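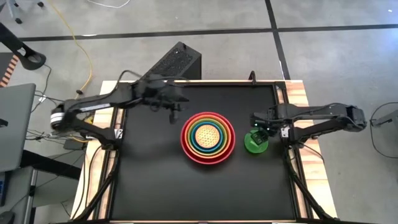 Jonalyn Dagdag said she only found out about the new pool fee when the check-in email landed, two hours into the drive up, kids already in swimsuits in the back seat.

Forty dollars a day, per cabin. That's what guests at Vundutine Cabins now pay if they want the outdoor pool, the hot tub deck or the tennis courts. The charge kicked in Friday. Until then it was all part of the nightly rate, and plenty of listings still say so.

Carnex, which runs bookings and the front desk for the 374 cabins on the Skarnby side of the lake, confirmed the fee in a short notice on its guest page. Covers "upkeep and staffing of shared areas," the notice says. Wristbands at the clubhouse, one set per cabin, good from 9 in the morning until the pool closes at 8. No half days. Kids under three don't need one.

Guests who booked before the notice went up are supposed to be exempt. Supposed to be. Several who arrived over the weekend were asked to pay at the gate anyway and told to sort it out later by email. Carnex says those charges will come off their cards automaticly and no one needs to call. Refunds take up to ten business days.

The indoor pools are a different matter. A lot of the bigger cabins up Teuber Road have there own, on the lower level, and those stay included. Same for hot tubs on private decks. Game rooms, grills, fire pits, no change.

What does change is the listings. Owners have until the end of December to take the words "free pool access" out of their descriptions or add a line on the fee. Cabins that miss the deadline get pulled from search until it's fixed. Some owners have already done it. Many haven't, so read to the bottom before booking, and check the date on the house rules page. If there's no mention of wristbands, it is probably the old version.
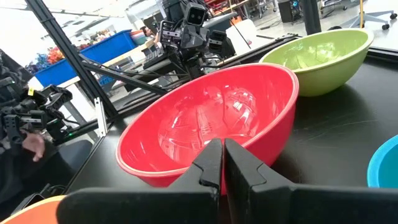
Raise the nightly rate and be done with it, wrote Noel Sison under the notice on the guest page, adding that a family who pays up front never thinks about it again but a family stopped at a gate remembers it all week.

That comment had a long string of replies by Sunday night. Opinions all over. A good few guests said they never use the pool and are glad not to be paying for someone else's swim. Others pointed out that a week's stay now runs $280 more if you want the pool every day, and that the drive to the next public pool is most of an hour. One wanted a weekly pass. Two wanted the tennis courts split off from the pool.

Weekly pass is being looked at, according to Carnex. No price, no date. The courts stay bundled for now.

Owners aren't all of one mind either. They got a letter ahead of the change, with a choice: let guests pay the daily fee at the clubhouse, or buy a season plan for the cabin at $2000 and keep advertising the pool as included. The plan runs through the end of the summer season and goes with the cabin, not with the owner, so it carries over if the place is sold. For a large cabin booked most weekends the math isn't hard. For a one-bedroom that sits empty in spring it's a tougher sell.

Cabins on the season plan will get a small blue tag next to the name in the online listings. The tags weren't showing as of Sunday evening. Carnex says they should be up this week.

Money from the fee goes first to the pool deck, where the boards along the shallow end are due to be replaced, and then to two more lifeguards on weekends. The slide stays closed until the deck work is done. Tennis nets are new already. The clubhouse snack bar is staying open an hour later, till 9, and no, you don't need a wristband to get fries.

Parking is also a bit different. The gravel lot behind the clubhouse is for day use only, no overnight, and cars from the Teuber Road cabins are being asked to use the shuttle on Saturdays when the lot fills up. Shuttle is free. Leaves from the mailboxes at the foot of the hill every half hour, starting at 10.

Guests with a question about a charge should have the booking number ready, plus the cabin number as it appears on the door, which isn't always the one in the listing. The desk is at 1727 Teuber Road, lower entrance. Open daily, 8 to 6, later on Fridays for arrivals. Phones were backed up most of the weekend and email is likely quicker.

Bookings made by phone go by the date of the call, so long as the deposit was paid the same day.

Update: the Carnex guest page now lists the pool hours as 9 to 7 in one place and 9 to 8 in another. We asked. It's 8.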